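Subject: Re: [deform-manip] Splitting demos by grasp point, not by garment?
Date: July 2022
List: deform-manip, cloth and soft object handling

Replying inline, and sorry for the length. The short version is yes, we tried it, and it worked so much better than I expected that I reran the whole thing before telling anyone!

> We have been training folding policies per garment class (shirts,
> towels, trousers) and the shirt model falls over as soon as the
> shirt is already half folded. Has anybody grouped their handheld
> demonstrations by where the fingers close instead? I would like to
> know if it helps with finished stacks, where there is hardly any
> shape left to tell you what the garment is.

We had exactly the same trouble with Tindo, our folding policy. The first version had a garment classifier in front, and as long as the thing on the bed was spread flat it did well. Give it a folded bundle and the class scores went all over the place, and then the policy picked a grasp meant for a sleeve that was tucked away out of sight.

So in June we threw the classifier out. Every demonstration is now cut into short pieces, each one ending when the fingers close, and each piece gets a label for the kind of cloth edge the fingers close on. We settled on 5 labels: single hem, thick fold, layered edge, bunched corner, and flat middle. The last one is really a catch-all, and I would love to hear a better idea for it.

The training set is 3000 pieces, all from handheld grippers, all in ordinary bedrooms with the usual clutter left where it was. We kept the old per-garment split at the same size, also 3000, so the two could be compared fairly. Same network, same training time, same wrist view going in.

For the test we used 13 garments that were in neither set. The edge-label version got a clean first grasp on more of them than the garment version did, and the gap was widest on folded stacks, your case precisely. On flat garments the two were so close I wouldn't claim a difference. I'm holding back the full table until the repeat runs on the Vesuvine arm are in, because the ones we have came from a single arm and I don't trust a single arm (ours has a slightly lazy left finger).

> Doesn't a busy background ruin the edge labels, though?

I was sure it would! Floral bedding was the thing I worried about most, as a printed petal has a lovely crisp outline and no thickness at all. A rose-pink garment folded up on a white plush blanket covered in pastel flowers is a fair picture of what the labeller has to cope with. The rounded fold along the bottom is what we want marked as a thick fold, the layers at the lower right corner count as a layered edge, and the little pointed flap at the upper left goes down as a bunched corner. The large pink flower next to it must get nothing.
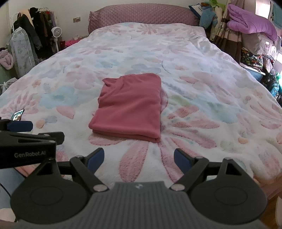

WHAT HELPED WITH PRINTED BEDDING

Two things, both cheap.

First, we label from a short run of views as the gripper comes in, never from one still. A real fold shifts against the blanket as you get nearer, and a printed petal stays put. You don't need proper depth for this. We tried adding it and the gain was too small to bother with — plush pile makes a mess of our depth readings anyway.

Second, we swapped the background colours at random during training but left the garment alone. Jeon, the tool we use for the cutting and labelling, can do it in one pass once you have a rough mask. The masks can be pretty sloppy. I drew a few by hand with a very wide brush and it made no odds.

WHERE IT STILL GOES WRONG

Ribbed edges. A ribbed collar or cuff that curves round the top of a stack gets called a layered edge about as often as a hem, and I can see why, as all those fine lines do look like stacked cloth at low resolution. If the fingers then go in expecting layers, they close too wide. We may need a sixth label.

The other weak spot is cloth on cloth of nearly the same colour. Pink on white is kind to us. Cream on white is a misery, and the colour swapping only gets you part of the way.

> Would you share the labels?

Gladly. The label guide is in the Jandolton folder on the list archive, with the odd cases written up at the end. The pieces themselves need another check for anything personal left lying about in the rooms, and after that they'll go in the same place.

If you've got half-folded shirts that break your model, please send me a few! I'd much rather test on somebody else's awkward laundry than on more of our own. And do tell me how you decide when a grasp begins. We use the moment the finger gap starts to shrink, but on slow demonstrations that comes far too early, and I've not found a rule I like.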